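Masstead Robotics Club
Minutes, January meeting

Meeting opened at 4:15 p.m. in the computer lab. Yaa Fiadzo chaired. December minutes approved with one spelling fix.

1. Kitchen task, simulation
The Drivis team showed the pan task in the simulator. The arms start on either side of the counter and the goal is to move the frying pan onto the cutting board. Yaa reported that the left arm still approaches the handle from too far out – the start pose will be changed before the next batch.
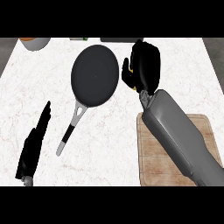

The team has run 100 trials so far and wants 2,000 before the Borbély Cup entry closes. Running overnight on the lab machines was agreed, as long as they are free again by first period.

Question raised about friction on the pan handle. Left at the default for now. Anyone changing it must write the value in the shared log.

2. Grundach team
Line follower is waiting on two motors. No demo this month.

3. Budget
Request for a second graphics card put off to next meeting. Yaa to get a price.

4. Cup entry
Five names per team, forms to Yaa. Parent signatures needed – scans are fine.

Meeting closed at 5 p.m.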